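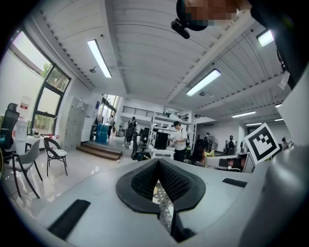 Gollia, June

# Skollus interview answers

Print | E-mail

Hi! I'm Hubert Leitner and I put this set together from the mock job interviews we run at Eynon on Thursday evenings. There are 792 answers in it (I was hoping for 800, but eight people changed their minds, fair enough).

## What's inside

- `answers.csv` – one typed-up answer per row
- `questions.csv` – the 70 questions we ask
- `notes.csv` – coaches' comments on 185 of the answers

Names and employers have been swapped for codes. Spelling is as typed, so expect a few howlers!

## Using it

Fine for teaching and for practising your own answers. Please don't use it to score real applicants – the coaches disagree with each other a lot, especially on question 12.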